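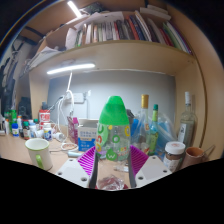
Clear bottle with green dome cap, center of desk. Small containers behind the mug still to be sorted.

April, 14:20. Desk clear-out, continued.

Aim for the afternoon is to get every small bottle off the desk and into the Domby drawer unit, sorted by cap type. Sorting by contents was tried last month and failed at the second drawer: too many of the labels have rubbed and two people read the same one differently.

Drawer allocation:
Drawer 1: slim bottles, any color, stored upright.
Drawer 2: round or bulbous bottles. The domed one goes in this drawer. Height with the cap on needs checking against the drawer before it is closed.
Drawer 3: canisters and anything too wide for the dividers.

The red and white canister is last in line. It stands behind the small stuff and can't be lifted out without knocking something over, so the front row moves first.

Loose items: one rounded white object lying among the bottles, not identified. Bagged separately until someone claims it. Crumpled clear plastic to the recycling box after checking for caps inside. Lost two caps that way in the old room.

Labels: the Vudent roll is down to its last few. Reorder, same width. The 3000 roll is the wrong core size for our dispenser, order the 2000. Jihad Haddadin has the account login. Write on the label before sticking it; ink skids on curved plastic.

Mug: white, green handle. Wash and return to the shelf by the sink. No mugs on this desk once the drawers are in use.

15:05. Divider spacing in drawer 2 set to the widest slot. Wan dividers flex at that spacing, so a strip of card was folded into the back channel. Holds for now.

Open points:
Canister height against drawer 3, not measured.
Lid list for Jerkus, who wants it before the shelf is taken down.
Allow 20 minutes to wipe the desk after the last bottle is out.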